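Folding the big sheets: a talk with Laurinda Guerreiro

By Lihua Liao

Laurinda Guerreiro has taken care of the linens at the Hakberg guesthouse for nine years. When I visited her in the small room behind the kitchen, she was sorting pillowcases and did not stop while we talked.

I asked her first why so many people dislike folding sheets. She laughed. "They fight with the sheet," she said. "They hold it in the air, they shake it, and then the corners go everywhere. I put it down on something flat and I let it rest. After that it is easy."

She learned this from her aunt, who worked in a laundry and folded alone for most of her life. At Hakberg there are six guest rooms, and each bed gets two flat sheets. In June, when the house is full, Laurinda folds every morning before breakfast is served.

Her method begins with the palm of the hand. She moves it from the middle to the outside, slowly, and she looks for the soft lines which stay in the cloth. "A line you can see is not a problem," she told me. "The problem is the line you fold inside. Tomorrow it is a crease, and the guest will sleep on it."

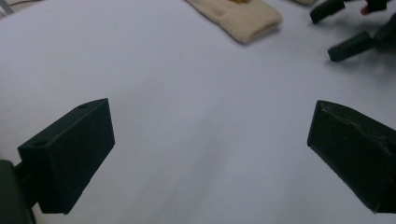

A pale surface with gentle undulations, and a faint darker band running across it.

I wanted to know if white is more difficult than other colors. Laurinda thought about this for a while. "With white you must use the light," she said. "I stand so the window is on my side — then the waves make a little shadow and I find them. If the light is from the top, I see nothing and I must feel with my fingers."

She does not iron the sheets for the beds, only the tablecloths. She also does not like the plastic folding board which her sister gave her, and it stays behind the door. For a large sheet she makes the first fold along the length, then smooths it again, then makes the second. The shelf decides the rest, she says, and hers is narrow.

Before I left, she gave me one pillowcase to try. I folded it two times and she opened it again both times.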